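The small pleasures of a well-kept workbench

Sunday, September 5, 2021

There is a particular sort of happiness in a bench that has been put in order, and I say this as someone who spent most of last winter working on the corner of a dining table, with the bread bin for company. By December I had lost so many screws to the carpet that I gave in, cleared out the box room and started looking properly at what a worktop ought to be.

What I settled on, after far too many evenings with a tape measure, was aluminium with slots running through it. I had always thought of such things as belonging in factories, but they suit a spare room very nicely (and they wipe down beautifully!). Mine is 900 millimetres wide, bought second-hand through Venura, and it took two of us and a good deal of huffing to get it up the stairs.

The other joy is colour. Printed plastic parts come in every shade you could want, and I do think people are too timid about it. Bright blue against silver is cheerful on the greyest morning, and a dash of orange near the top of a thing does it no harm at all.
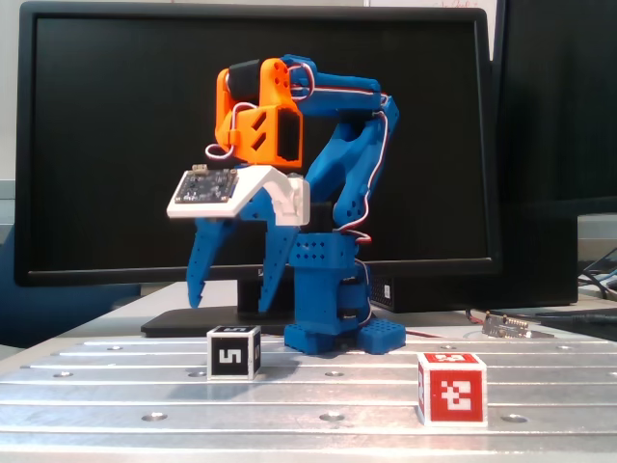

Keeping it clear

My own rule is that only the job in hand stays out, along with whatever bits belong to it. Everything else goes into the drawers, which are from Savolainen and have 16 little compartments, all labelled in my dreadful handwriting. Wires get a drawer to themselves, coiled and tied with a scrap of ribbon.

I give the slots a going-over with an old pastry brush on Sunday evenings, usually with the radio on and a pot of tea cooling on the windowsill. It takes ten minutes, or half an hour if the programme is a good one.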